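How a Tournament Draw Works

When you go to a big tournament in tennis, table tennis, judo or fencing, you will often see a large chart on the wall. It looks like a tree lying on its side. This chart is called the draw, or the bracket. It tells every player who they will meet first and who they might meet later.

Most draws are knockout draws. If you win, you move one place to the right on the chart. If you lose, you are out. The last player left is the champion.

Knockout draws work best with certain numbers of players: 2, 4, 8, 16, 32 and so on. Each number is double the one before. With 8 players there are 4 matches, then 2, then the final. No player is left without a partner.

What if the number does not fit?

Say a table tennis club called Drurnitach holds a junior event and 12 players sign up. Twelve is more than 8 and less than 16, so the club uses a chart with 16 places. Four places have no player in them. The people drawn next to those places go straight to the second round without playing. This is called a bye.

In the first round, 8 players play 4 matches. The 4 winners join the 4 players who had byes. Now there are 8 players, and the chart works normally. 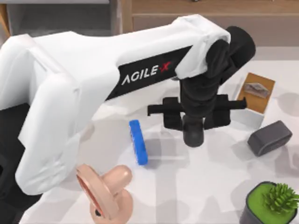
A white robot arm with a black gripper, shown in a computer-made scene.

Who gets the byes?

Byes usually go to the seeds. A seed is a player who has done well in earlier events. The best one is the number one seed, the next is the number two seed, and so on. Seeds are placed far apart on the chart so that the top two cannot meet before the final. The other names are put in by chance, either pulled from a bowl or picked by a computer.

How many matches are there?

There is a quick way to work this out. Every match knocks out one player, and everyone except the champion has to be knocked out. Take the number of players and subtract one. With 12 players there are 11 matches. If the Erine Open has 19 players, it needs 18 matches. A giant event with 131 players would need 130.

Try it yourself

Draw a bracket for 5 players. You will need a chart with 8 places, and three players will get byes. Count the matches when you have finished. There should be four.

Words to know

Bracket: the chart that shows all the matches.
Bye: a free pass to the next round.
Seed: a player given a special place in the draw because of past results.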